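Giltero Home Arm: Set-up Guide
Section 7. Rehearsing a chore before you run it

Contents of this section
7.1 What the arm can and cannot do yet
7.2 Loading a rehearsal room
7.3 Rehearsing a picture lift
7.4 Moving from rehearsal to the real room
7.5 Fault codes

7.1 What the arm can and cannot do yet

People who buy the arm often ask which jobs they can hand over on the first day. The short list is wiping a clear worktop, moving cups and boxes between shelves, and picking clothes up off the floor. It does these slowly and will stop if it is unsure.

Folding, making a bed and anything with a full glass are not supported. Picking up and hanging pictures is in between. The arm can grip a frame and carry it a short way under supervision. It cannot find a hook behind a frame by itself, and it does not know that one picture matters more to you than another. Treat picture handling as a trial feature.

Every trial feature has to be rehearsed in Clornari, the simulator supplied with the arm, before the real arm will accept the job.

7.2 Loading a rehearsal room

1. Open Clornari and choose Rooms, then Plain corner. The room has flat, untextured surfaces and loads quickly on an older computer.
2. Choose Objects, then Framed pictures. Add one to the wall and one lower down.
3. Set the view to Gripper. You will be looking out past the two fingers.
4. Press Home. Wait until the status line reads Ready.

Note: Do not add furniture for the first rehearsal. You can put it in later from the Objects menu.

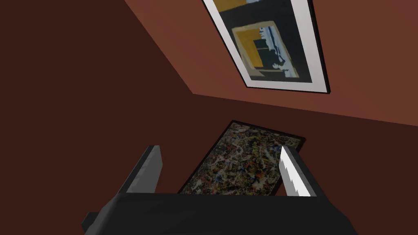
7.3 Rehearsing a picture lift

1. Select the lower picture as the target. Leave the one on the wall unselected, so that the planner treats it as something to avoid.
2. Set the grip force to 2. Higher settings are for boxes and tins.
3. Open the fingers fully and step the gripper forward with the arrow keys. Stop when an edge of the frame is between the pads.
4. Turn the wrist until the fingers are square to that edge. A picture lying at an angle needs more turning than you might expect, and this is where most first attempts fail.
5. Close the fingers. If the frame slides, open them, back off and go to step 3.
6. Press Lift, then Hold.
7. Repeat from the Home position until you have 7 clean lifts in a row. Clornari keeps the count for you and starts again from zero after a miss.

Caution: The simulator does not model glass. A lift that passes in rehearsal can still crack the glass in a real frame.

Caution: Never let the pads close on the face of a canvas, in rehearsal or otherwise. The planner learns from your rehearsals and will repeat a bad grip.

Busy artwork can confuse edge detection. Ritu Pal and Jolán Kun ran 945 rehearsed lifts for us in March, and splattered or heavily patterned pictures were missed more often than plain ones with a wide mount. If the outline on screen wanders into the artwork, choose Edges, then Frame only.

7.4 Moving from rehearsal to the real room

1. Save the rehearsal and send it to the arm over Hostport.
2. Clear the floor within reach of the arm. Keep children and pets out of the room.
3. Start with an empty frame that you do not mind losing.
4. Keep one hand on the stop button for the whole lift.

Expect the real arm to do worse than the simulated one. Light changes, frames are heavier on one side, and string hangs down at the back. If it fails twice, hang the picture yourself.

7.5 Fault codes

3022: Target edge lost. Return to Home and select the picture again.
945: Grip force too high for the chosen object. Reset to 2.

Section 7 revised 5 December 2025 by Bheki Masilela. Checked by Ximeng Lü.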